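Reviews > Robotics > Hand-held grippers > Ferovlow pair

I've had the Ferovlow hand-held grippers on my bench since December, and I've grown fond of them, though my first afternoon was spent mostly on the little rule booklet that comes in the box. Please read it! It's only 2 pages, and it's the best thing Ferovlow has written. Tape your table edges before you start, keep each cable on the outside of its own arm, and rest the idle gripper with its jaws open so the next grab begins the same way every time.

I'd done years of this with the older Vuvon set and had picked up some sloppy habits (letting the cables cross was the worst), so a bit of scolding did me good.

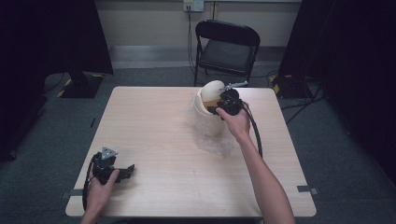 Right gripper on the egg-shaped piece, left one resting open.

The grip is chunky and suits my big hands, but Sipho Pretorius, who shares the bench with me, found it tiring after 131 takes and wants a slimmer one. Fair enough – I'd take a softer cable before that. Smooth, rounded things ask for patience, and the booklet's advice to close slowly and hold for a count of three is worth following even when you're sure you've got it.

My one real grumble is the section on logging bad takes. It says to keep them and mark them, which I agree with wholeheartedly, but then never says how to mark them. We borrowed the labels from our old Postis sheets and they've done fine through 221 takes so far.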